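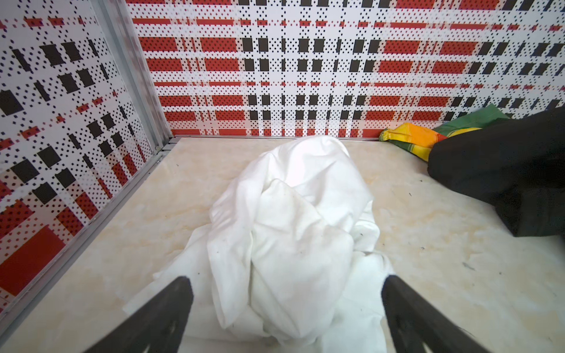 White cloth on a marbled floor.

Call for participants: how do families in Trosstead talk at home?

Search this site
Enter keywords
Go

1 November 2018

Do you speak more than one language at home? Did your grandparents use words that your children now laugh at, or borrow, or have started using in their own way? If so, we would love to hear from you!

We are a small team of linguists looking at what happens to Greek, Icelandic and Romanian when they are spoken for years alongside English in one town. Trosstead is a wonderful place to ask that question. People have moved here from all over, many of them to work at the Tzavaras bakery or on the Timholm side of the river, and their languages have been rubbing along together ever since. We already have more than 62 hours of recordings from an earlier round, and they are full of surprises: English verbs with Greek endings, Icelandic place names for local streets, a Romanian lullaby with a bus timetable in it.

What we don't have yet is enough everyday talk. Interviews are lovely, but people tidy up their speech when somebody asks them questions. We want to know how you sound when you are folding the washing, arguing over a card game or telling someone where the scissors are.

Who we are looking for

You can take part if you are 18 or over, live in Trosstead or Timholm, and use Greek, Icelandic or Romanian with at least one other person at home. You don't have to be fluent. You don't have to have been born abroad either, and we are especially keen to hear from people who understand the language well but usually answer in English. If you mix your languages in the middle of a sentence and were told off for it at school, please do get in touch — you are exactly who we want to listen to.

Children may be present during a recording if a parent or guardian has signed the family form. We won't interview them or set them any tasks.

What you would do

There are 2 visits, both at a time that suits you, evenings and weekends included. On the first, one of us comes round to explain the study, go through the consent form and have a chat about your family and its languages. We then leave you a small sound recorder, and you switch it on whenever you like over the following week. Meals, chores, phone calls (with the other person's permission, please) and bedtime stories are all welcome. We ask for eight recordings, and they can be as short as ten minutes.
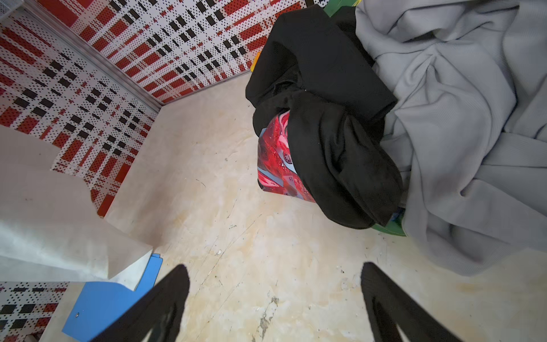 Floor with wear and scratches, near a corner.

On the second visit we collect the recorder and listen to a few short pieces with you, so that you can tell us what you meant and who you learned a particular word from. This is everyone's favourite part, ours included. You can also ask us to delete anything, from one sentence to the whole lot, and we will do it there and then.

We also have a word list, put together by Kalliopi Tsoukalas from her earlier work. It now holds 1,911 borrowed and blended words, and each household that takes part is invited to add to it. Kitchen words are well covered. We are short of words for tools, weather, illness and insults!

What you would get

Each household receives a shopping voucher as a thank you for its time, handed over at the second visit. You will also get a copy of your own recordings to keep. Several families last time told us they were glad to have an older relative's voice on file, and we will gladly make extra copies for cousins.

Your privacy

Real names are taken out of everything we write down. The sound files are kept on a locked drive and are only heard by the team. If we would like to play a clip at a talk or put one online, we will ask you about that clip separately, and saying no won't affect anything else. You may leave the study at any point without telling us why, and the voucher is still yours.

The team

Yen-ting Au leads the project and works mainly on how sentences are put together when two languages meet. Sebastian Matei looks after the Romanian households and Gunnlaugur Hallgrímsson the Icelandic ones. Kalliopi Tsoukalas and Styliani Gavalas share the Greek visits. All five of us grew up with more than one language, and we are very happy to make the visits in yours.

How to sign up

Leave your name and a phone number at the desk of the Flalletti reading room, in an envelope marked "Home Talk", and say which language you use and when is best to ring. You can also just turn up there on a Thursday afternoon, when one of us is always in. Recording runs until September, so there is no need to decide this week, although the earlier visits do tend to get booked quickly. If you aren't sure whether your family fits, ask anyway. We like those conversations too.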